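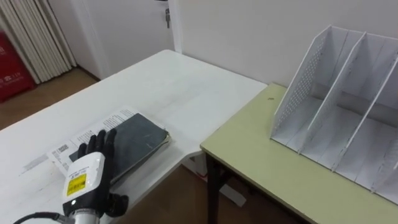 Thick book, dark green cover, scuffed.

Weighing the hay, part two

1 April 2023

The first part of this covered why I stopped feeding hay by the slice. A slice from one bale is not the same weight as a slice from the next, even when both came off the same field, and a pony on restricted rations will notice the difference before you do. This part is about keeping track of the pony's weight, where most of the errors come in.

We have three ponies at Hurnari, all of them taken on from a welfare charity and all of them good doers. Two came in underweight and have since gone the other way. The charity asks for a condition score and a weight estimate at every visit, and I would sooner have a run of figures to show them than a guess made over the gate.

I use a Budon weigh tape. It is a plain printed tape that goes round the girth, just behind the elbow, and gives a reading in kilograms. The actual figure is not very reliable on a native pony with a wide barrel. Against the vet's weighbridge, mine read low on all the ponies, and by different amounts. The change between one reading and the next is more use, provided the tape is put on the same way each time.

Putting it on the same way means level ground, head in a normal position, tape read as the pony breathes out. Morning, before hay. Same person if possible. I clip a small patch of coat where the tape should lie, as a marker, and renew it when it grows out. In winter coat the tape has to be pulled firm enough to flatten the hair but not so firm that it dents the skin, and this is the step where two people will get two answers.

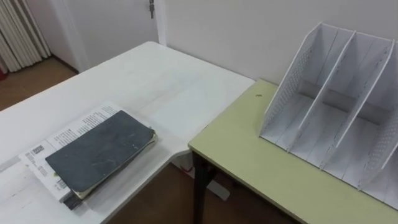 Notebook and printed sheets, on the table.

Condition scoring is done by hand, on the neck, ribs and quarters separately. I do not average them. A pony with a hard crest and ribs that are easy to feel is a different problem from one that is evenly covered, and a single number hides it. I write the scores down before looking at the previous set. If I look first, they match.

The hay comes from Edet and is soaked from autumn onwards. Weigh it dry. Weighing it after soaking tells you mostly about the water, and the error changes with how long the net has been left to drain. I use a hanging scale with a hook, checked against a sealed bag of feed. Soaking takes out some of the minerals as well as the sugar, so all the ponies have a balancer, Drudik in our case, at the rate on the bag.

In February the oldest mare's reading dropped for three checks running with no change in ration. The rib score had not moved. I had the tape on too far back, having lost the clipped patch under new growth. Measured again in the right place she had lost nothing. Had I gone by the tape alone I would have put her hay up, which for a mare with a history of laminitis is a poor idea.

I now take 30 minutes over the whole job, including writing up. Teeth are being looked at next, and the grazing muzzles need new straps before the grass gets going. Part three will be on strip grazing, once I have moved the fence posts and found out how many of the insulators survived the winter.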